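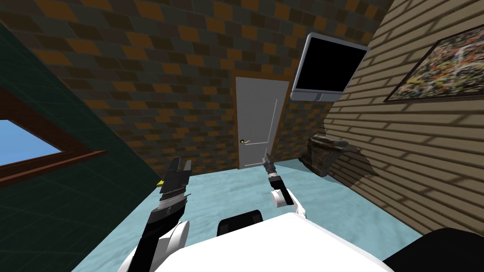
Somkiat Mahawong asks whether failed attempts should be deleted before training. Keep them, but label them as failures and hold them in a separate folder.

Recording examples in the Itura simulator

1. Load the room and set both arms to the start pose. Check that the grippers are open and the door is closed.
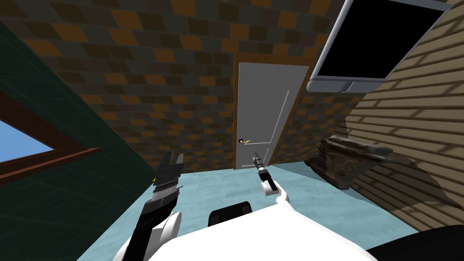
2. Start the recorder, then drive the arms by hand controller. Stop at 363 steps, whether or not the task is complete.

3. Check the gripper view as well as the main one. Both streams must have the same number of steps.

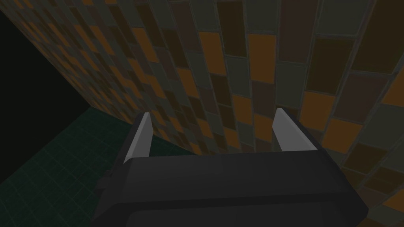 If the counts differ, discard the run and record it again. Do not pad the shorter stream.

4. Change the tilt of the main view after every 80 runs.

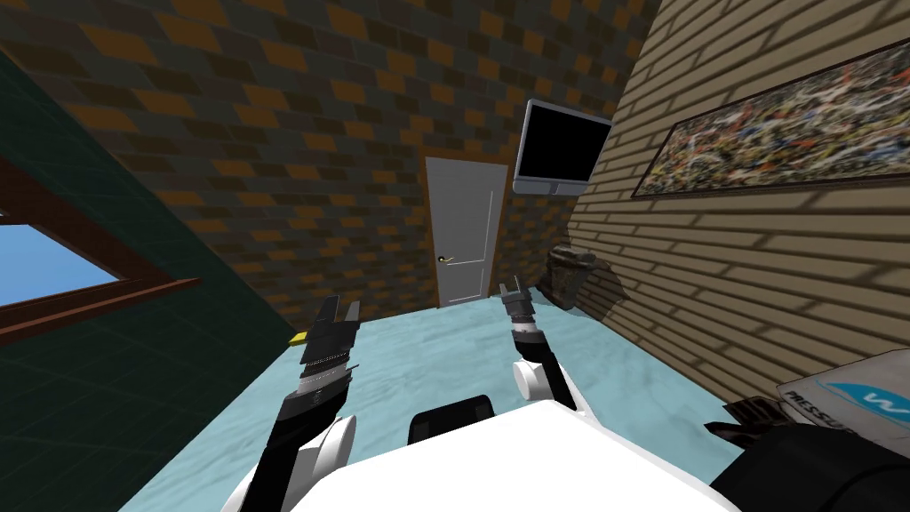
Save each tilt setting with its runs. Our last set held 976 runs, nearly all of them usable.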